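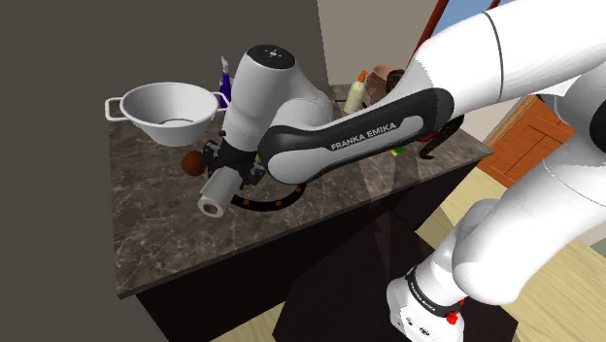 Handale counter cell: setup and upkeep notes

This README covers the simulated kitchen cell used for the Handale pick-and-place episodes. It explains how the arm and gripper are placed, what to check before recording, and how to put the cell back in order after a bad reset. The task definitions are kept in the Ots repository and are not repeated in this file.

Contents

cell/ holds the scene layouts and the arm mounting pose.
gripper/ holds the finger models, joint limits and contact settings.
episodes/ holds the recorded runs, one folder per run.
checks/ holds the scripts described below.

Arm and base

The arm is a Franka Emika model. Its base is fixed to the floor next to the island. The base pose is stored in the layout file and should not be edited by hand. If you need to move it, run the placement script and commit the file it writes. Older layouts from the Nulberg kitchen use a different floor height and will leave the base sunk into the planks.

Camera setup

There are 2 views, one from outside the cell and one looking out over the gripper. Both are rendered at every step.

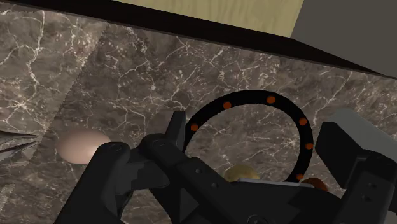 Finger alignment is checked from the gripper view with the fingers open. Load the layout, open the gripper fully and hold it above the counter. Both fingers should show, one on each side of the central body. The black ring with the orange dots should lie between them, its lower part hidden by the gripper. If a finger is missing from the view, the mount offset is wrong. Reload it from gripper/ and repeat the check.

Routine checks

Run the contact test after any change to the finger models. It closes the gripper 5 times on a test block and logs the slip. Let the scene settle for 30 steps before you start recording, or small round objects may still be rolling.

Known problems

The countertop veining can shimmer at low render quality. This does not affect contacts.
Thin objects near the island edge sometimes fall through after a fast reset. Delete the run and reload the layout.
The joint limit file from September has the left finger reversed. Use the current one.

Changes

15/11/2024: new contact settings, mount offset corrected, Livora object set added.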